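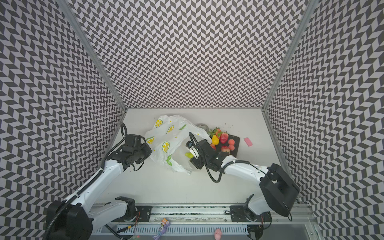

Binta Oyewole
Treasurer, Nisau Food Fund

Somebody is collecting money in our name in Stondon. They go door to door on Saturday with a paper that has our name and the number 802 on it. We have no such number. One lady gave 80 dollars. Did other groups see this?

testwood_dan
Yes, in Testwood, in April. Two men, very polite. Did you report it to the police?

Binta Oyewole
I reported it, and I also wrote to the bank.

Jummai Tijani
Moderator
Please put a warning on your own page too, with the names of your real collectors.

nwachukwu_k
I don't agree with publishing names. The next thief will only copy them. Better to stop door collections completely.

Jummai Tijani
Moderator
For a small fund that is easy to say. We got 100 dollars from 3 streets last time, and older people do not pay online.

nwachukwu_k
Then give them an envelope and let them bring it to the office.

Binta Oyewole
I will ask our members about the envelopes. For now all door collections are stopped until I hear from the bank.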